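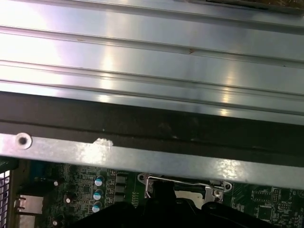 ACTA DE LA ESTACIÓN DE DESMONTAJE

Por disposición de la Dirección Técnica de Painemal, toda sesión de registro debía constar en acta, y toda acta debía ser firmada por quien hubiera guiado el brazo. Josefina Fuentealba conocía la norma mejor que nadie en la planta, puesto que la había redactado. El 16 de marzo de 2023 ocupó el puesto de operadora en reemplazo de un funcionario con licencia y dejó escrito, con la letra apretada que usaba para los documentos oficiales, que asumía la tarea de manera transitoria.

El programa llevaba el nombre de Brindesine. Su objeto, según el convenio suscrito con la empresa Stestard, consistía en reunir demostraciones de desmontaje de computadores en desuso, guiadas por una persona y registradas completas, a fin de que un sistema de aprendizaje pudiera más tarde ejecutar la maniobra por cuenta propia. El convenio fijaba una cuota de 200 demostraciones válidas para la primera etapa. Se entendía por válida aquella en que la pinza llegaba al zócalo del procesador, operaba la palanca de retención y se retiraba sin tocar los componentes vecinos.

La señora Fuentealba leyó el protocolo en voz alta antes de comenzar, como exigía el artículo 2, aunque en la sala no hubiera otra persona que pudiera oírlo. Luego tomó el mando. El brazo respondía con un retraso mínimo, apenas suficiente para que la operadora advirtiera que su mano y la máquina no eran lo mismo. Las primeras demostraciones fueron anotadas como nulas. En una, la aproximación resultó demasiado oblicua. En otra, la pinza se detuvo sobre la palanca y permaneció allí, pues quien la guiaba había dudado.

Esa duda fue motivo de la primera consulta formal de la jornada. El formulario ofrecía las casillas «lograda», «fallida» e «interrumpida», y ninguna correspondía a lo ocurrido. La operadora consignó el hecho en el espacio de observaciones y solicitó instrucciones a la encargada de datos, Soledad Echeverría, que trabajaba en el edificio Predham, al otro lado del patio.

La respuesta llegó por el conducto regular. «Las vacilaciones se conservan», decía. «Sírvase no borrar ninguna secuencia. El sistema aprende también del intervalo anterior al movimiento.»

La señora Fuentealba archivó la nota y continuó.
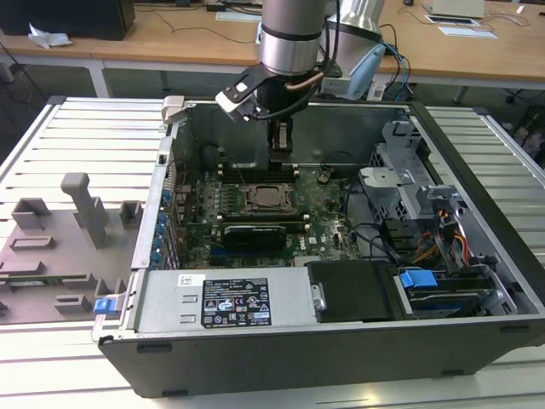 A media tarde había alcanzado un ritmo que el reglamento habría calificado de satisfactorio. Bajaba el brazo hacia la placa, corregía el giro de la muñeca, esperaba, cerraba la pinza. Entre una demostración y la siguiente devolvía el brazo a su posición inicial y dictaba el número correlativo. Al llegar a la número 40 advirtió que ya no leía el protocolo, y que sin embargo lo cumplía en todos sus puntos. Lo hizo constar.

Fue entonces cuando se presentó la señora Echeverría, con una carpeta bajo el brazo y sin haber anunciado la visita. Ambas habían ingresado a la institución en el mismo concurso, y en más de 2 décadas no se habían tratado sino por escrito. Se saludaron con la corrección debida.

— Vengo por las observaciones — dijo la encargada de datos.

— Están todas foliadas.

— Lo sé. Las he leído. Vengo a preguntarle por una que no figura.

Abrió la carpeta y señaló una línea del registro de la mañana. En esa secuencia, cumplida la maniobra, la operadora había retirado la pinza y la había hecho volver un instante, sin tocar nada, antes de dar por terminado el ejercicio. El movimiento no obedecía a ninguna etapa del procedimiento. Se repetía en todas las demostraciones posteriores.

La señora Fuentealba examinó la hoja durante largo rato.

— Mi padre reparaba radios — declaró por fin —. Antes de cerrar la tapa acercaba la mano otra vez. Ignoraba que yo lo hiciera.

— ¿Desea que se elimine?

La pregunta era procedente. El artículo 7 facultaba a la operadora para solicitar la exclusión de cualquier gesto ajeno a la tarea, mediante petición fundada y dentro del plazo. La señora Fuentealba pidió el formulario, lo leyó por ambas caras y lo dejó sobre la carpeta sin completar.

— ¿Cuándo se entrena el sistema? — preguntó.

— En mayo, si se cumple la cuota.

— Entonces habrá que cumplirla.

La encargada de datos anotó la hora de la visita y, en la columna destinada a incidencias, escribió «sin novedad». Tenía autorización para retirarse, pero acercó una silla y solicitó permiso para presenciar la demostración siguiente. El reglamento no contemplaba testigos. La operadora resolvió que tampoco los prohibía.

Leyó el artículo 2 en voz alta, esta vez para alguien, y tomó el mando. El brazo descendió con lentitud hacia el zócalo, cumplió su cometido y se alzó. A mitad del ascenso se detuvo, regresó un palmo y permaneció suspendido sobre la placa.

— Correlativo cuarenta y uno — dictó la señora Fuentealba —. Lograda.

Firmaron las dos.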